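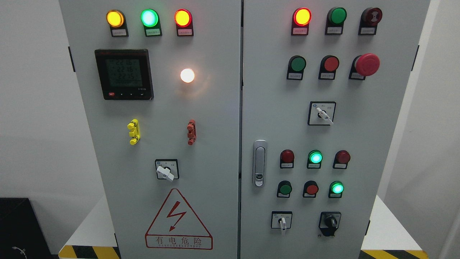

Figure 3. Head camera view of the control cabinet used in the panel tasks, both doors closed.

3.2 Collecting the panel demonstrations

The cabinet tasks were recorded at the Devstead site, all by remote control. We tried guiding the arm by hand first. Dropped after two days - the operator's shoulder kept getting between the head camera and the left door, and the policy learned to wait for a shoulder. Remote control is slower but the view stays clean.

Operator wears a headset, holds one controller per hand, sees only what the head camera sees. No side view, no second person calling out distances. We wanted the demonstrator to have the same information as the policy, or as near as we could get.

Four tasks. Press a named push button. Turn a rotary selector one position. Press the mushroom-head emergency stop. Read the meter on the left door, then press a button depending on the reading. We collected 200 demonstrations for each of the first two and 100 for each of the others. Of these, 29 were thrown out, mostly for lost tracking on the left controller, a few becuase the operator pressed the wrong button and went back to fix it. Corrections might be useful data but we did not want to mix them in at this stage.

The cabinet is harder than the Wercombe test board used in our earlier work. Red and green repeat all over both doors, on lamps as well as buttons, so colour alone does not pick out a target. Label plates are too small to read in the head view (Figure 3). Operators told us they went by row and position, and the instructions were reworded in November to match: "right door, second row, red push button" in place of the label text.

Lit lamps were a problem too. The round white lamp beside the meter throws a halo on the panel around it, and early policies drifted toward it when the target was close by. We did not mask it. Room lights were varied between sessions and that helped some.

Selectors took the most practice. The lever has to be gripped square on or the fingers slide off halfway through the turn, and with no sense of force in the controllers the operator finds out late. We added a short buzz tied to motor current, after Marchand, with the threshold set by feel. Demonstrations from before the buzz were kept in the set, tagged seperately.

All recordings were trimmed to start at first arm motion and end 1000 ms after the last contact. Trimming was done in Amis, then checked by eye. Results by task are in Section 4, with the selector failures split out by door.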